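Where Does Electricity Come From?
Kumthorpe Kids' Corner – Big Questions, Quick Answers
Thursday, October 8, 2020
By Yannick Sabatier

Quick one this week, I've got a bus to catch. Vidar in Year 4 wrote in to ask "what is electricity and how does it get in the wall?" Good question. Two questions really. Let's go.

Lamps, kettles, tellies, the fridge humming away at night. All of them need electricity. Most of us only think about it when the power goes off and somebody shouts for a torch.

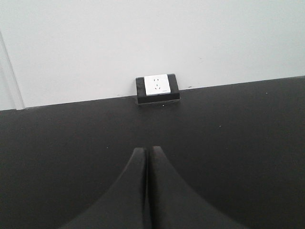
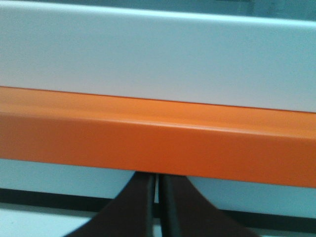 So what is it? Start tiny. Everything is made of atoms. You, your shoes, a jam sandwich. Atoms are so small you could never see one, even if you squinted all day. And inside atoms are even smaller bits called electrons.

In some stuff, like copper, the electrons can wander about quite easily. Give them a push and they all start shuffling along the same way. That shuffling is an electric current. Done. That's the first question.

Well, nearly. You need a loop as well. Electrons won't go anywhere if there's a gap. Think of a bike chain – push one bit and the whole chain moves, but if the chain snaps you're walking home. An electric loop is called a circuit. A light switch just opens and closes a gap in the loop. Click, gap closed, light on. Click, gap open, light off.

WHO DOES THE PUSHING?

A battery can do it. There are chemicals inside, and they push the electrons round. Fine for a torch or a toy. Not much good for a whole town.

For a town you need a power station. Or lots of wind turbines, or a big field of solar panels. Most of them (not solar, I'll come to that) work by spinning. Here's the trick – if you spin a magnet near a coil of wire, the electrons in the wire get pushed. A machine that does this is called a generator. A bike dynamo is a little one. The ones in power stations are enormous.

What does the spinning?

Steam. Burn gas, or use nuclear fuel, get water boiling hot, and let the steam rush through a sort of giant fan called a turbine.

Wind. Blows the blades round. No steam needed.

Falling water. Vidar's grandad, also called Vidar (Vidar Kristiansen, hello if you're reading), used to work at a water power station at a place called Fagerlund. He told us the lake was up at the top and the turbines were down at the bottom, and the water came down a pipe so fast you could feel the floor buzz. He was there for 40 years and says he still can't sleep if it's too quiet.

Solar panels don't spin at all. Sunlight hits them and knocks the electrons along. No moving parts. They dont work at night, obviously, and they make less in December than in summer. Short days, low sun.

HOW DOES IT GET TO YOUR HOUSE?

Long wires. You've seen pylons, the big metal towers marching over the hills. The electricity in those wires has a very, very strong push. The strength of the push is called voltage. A high voltage is good for long trips, less gets wasted as heat on the way. But it's far too strong for your toaster.

So near the end of the trip it goes through a transformer. Not the robot kind, sorry. A transformer turns the push down. After that it goes along smaller wires, often under the pavement, into your house, through the meter, through a box of safety switches, and then off to the sockets and lights.

All that and your toast is ready in 2 minutes.

STAYING SAFE – read this bit even if you skip the rest

Electricity can go through people too. It can hurt you badly or kill you. So:

Never poke anything into a socket.
Keep water away from plugs and switches. Wet hands, no.
If a wire looks split or a plug gets hot, tell a grown-up. Don't touch it.
Never, ever climb a pylon or go into a fenced-off bit with a yellow warning sign. Kite or ball gone over? Leave it there.

TRY THIS

Rub a balloon on your jumper, count to 3, and hold it near your hair. Your hair should lift up. That's static electricity – electrons that have been rubbed off one thing and on to another, and are stuck there instead of flowing round a loop. Works best on a dry day. Doesnt work on me, no hair.

WORDS TO KNOW

Atom – a tiny bit that everything is made of
Current – electrons moving along
Circuit – the loop they move round
Voltage – how strong the push is
Generator – a machine that turns spinning into electricity

Next time: why do onions make you cry? Send your questions in by Monday please, and put your first name and your year on them.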